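Chapter 5
Sound Before the Signal: Strings, Bodies and Rooms

When a recording of an instrument is disappointing, the usual response is to blame the microphone. Students change it, move it, or ask to borrow a better one. Sometimes this helps. More often the fault was there before the sound reached the microphone, in a worn string, a rattling fitting, a poor bridge joint or a room that exaggerates one group of notes.

This chapter deals with that earlier part of the process. It follows the sound of a bowed or plucked string instrument from the string to the listener's ear. Microphones are left until Chapter 6, and mixing until much later. You will need access to one string instrument for the practical work. A fiddle, cello, acoustic guitar or mandolin will do. If you have more than one, use the one you know best.

By the end of the chapter you should be able to:
describe how a string's vibration reaches the air
explain why two notes played with equal effort can differ in loudness
carry out a basic listening check on an instrument before recording it
keep notes on a room that another person could use

5.1 The string

A stretched string, when plucked, vibrates along its full length and also in halves, thirds, quarters and so on. The full-length vibration gives the note its name. The others, called harmonics, give it most of its character. Pluck near the middle of the string and the note is round and rather hollow. Pluck close to the bridge and it becomes thin and bright. The pitch has stayed the same, but the balance of harmonics has changed.

Bowing works differently. The hair grips the string, drags it sideways and lets it slip, over and over, as long as the bow keeps moving. The string is fed with energy the whole time, so the note does not die away as a plucked one does. If the grip is too light the string whistles. If it is too heavy for the speed of the bow, the regular slipping breaks down and we hear a crunch.

Age matters as well. A new steel string sounds bright, and the brightness fades as sweat and dust collect in the winding. Players disagree about how much of this they like. Lleucu Howells, whose fiddle playing is used for several of the listening examples in this book, prefers strings that have been on the instrument for a few weeks and will not record on a fresh set. Thierry Carré, who plays the guitar examples, changes his the evening before. Both get good results. What matters to the person recording is that the strings should be in the same condition from the first take to the last, or the takes will not join up.

5.2 The bridge and the body

A string on its own makes very little sound. It is too thin to push much air. If you stretch a guitar string between two clamps on a heavy bench and pluck it, you will have to lean in to hear it. The body of an instrument exists to solve this problem. The string shakes the bridge, the bridge shakes the top plate, and the plate is large enough to move the air around it.

No body does this evenly. Every plate has pitches at which it moves freely, known as its resonances, and pitches at which it hardly moves. The air inside has a resonance of its own. A note that falls on a resonance will be loud and often short, as the string gives up its energy quickly. A note that falls between two resonances will be quieter and may last longer. On cellos the effect can be strong enough to produce a wolf note, a stuttering sound which comes when the string and the body pull against each other at nearly the same pitch.

The maker Emilian Marinescu keeps a notebook of every instrument that passes through his workshop, and marks the strong and weak notes on a drawn stave before he does any work. He plays each note of the scale slowly, at one steady volume, and writes L for loud, W for weak and nothing at all for the rest. It takes him 18 minutes for a fiddle. Activity 5A at the end of this section is a shorter version of the same test.

Small objects on or in the body also have a part to play. A loose tuner screw, a crack in the lining or a button touching the back will buzz on one note and keep silent on all the others. Buzzes are easily missed while playing and very hard to remove afterwards. 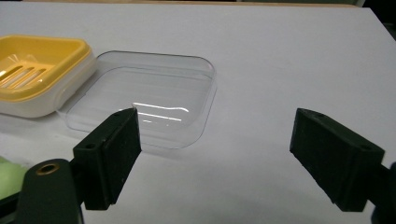
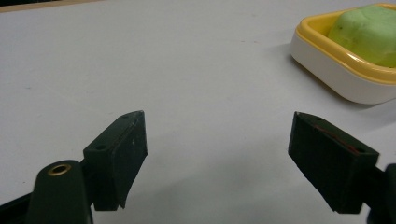
The yellow and white dish on the pale tabletop, in two views.

Activity 5A: Mapping the strong and weak notes

Work in pairs. One person plays and the other listens from the far side of the room.

1. Tune the instrument and let it settle for five minutes. Tune it again.
2. Play a slow scale from the lowest open string, one note at a time, with the same effort on each.
3. The listener writes down the name of any note that seems louder, quieter or shorter than those beside it.
4. Swap places and repeat without looking at the first set of notes.
5. Compare the two lists.

Keep only the notes that appear on both lists. If there are none, play the scale again more slowly. It is common for the player and the listener to disagree about the lowest notes, and section 5.3 explains why.

5.3 The room

The sound that reaches a listener is a mixture. Part of it comes straight from the instrument, and the rest arrives a little later, after bouncing off the walls, floor and ceiling. Close to the instrument the direct sound is stronger. Further away the reflected sound takes over.

In a small room the low notes suffer most. A sound wave from the bottom string of a cello is several metres long, about the same size as the room itself. At certain pitches the reflected waves line up with the direct ones and the note booms. In another spot the same note may almost vanish. Moving your chair one pace to the side can alter the result more than any change of string.

Case study: the back parlour at Mac an tSaoi

The Dremia quartet recorded its second set of dance tunes in a back parlour at Mac an tSaoi, a former inn with low ceilings and a stone floor. The engineer, Rhodri Prothero, had hired a Vokness recorder and expected to set up and begin within the hour. His room notes start as follows:

"Mon 16 August. Parlour, door shut, curtains open. Cello by the fireplace, open G far too big. Moved cello to the window wall. G better, but now the low D has gone. Rug under the chair, no difference to the low notes, less clatter from the spike. Settled on a place between the two, turned towards the door."

By the end of the day the group had tried the cello in five positions and recorded nothing. Prothero considered this time well spent. The cellist, Hiu-tung Chuang, was less sure, and said so, but agreed after hearing the first playback next morning. The quartet went back in September to add two slow airs and was able to set up from the notes alone, with the chair in the same place.

Look again at the extract. Prothero writes down the state of the door and the curtains. He names the notes that gave trouble. He records a change that failed (the rug) along with what it did do. A sentence such as "moved cello, sounds better" would have been of no use to him a month later.

5.4 Listening before recording

Set aside part of every session for listening with nothing switched on. Stand where the microphone is likely to go. Cover one ear, as a single microphone hears more like one ear than two. Ask for the loudest passage first and the quietest second — players tend to offer something in the middle unless asked.

Then check for noise that has nothing to do with the instrument. Chairs creak, pipes knock, and a fridge two rooms away can be heard on a quiet recording. Clip-on tuners such as the Nuvau should come off the headstock before the first take, as should spare mutes parked behind the bridge.

Key terms

Harmonic: a vibration of the string in equal parts, heard as part of the colour of the note.
Resonance: a pitch at which a body, or the air inside it, vibrates freely.
Wolf note: an unsteady note caused by a strong resonance close to the pitch being played.
Direct sound: sound that travels from the instrument to the listener without meeting a surface on the way.

Check your understanding of these terms before going on to section 5.5, which looks at how players hear themselves and why their account of a room may differ from yours.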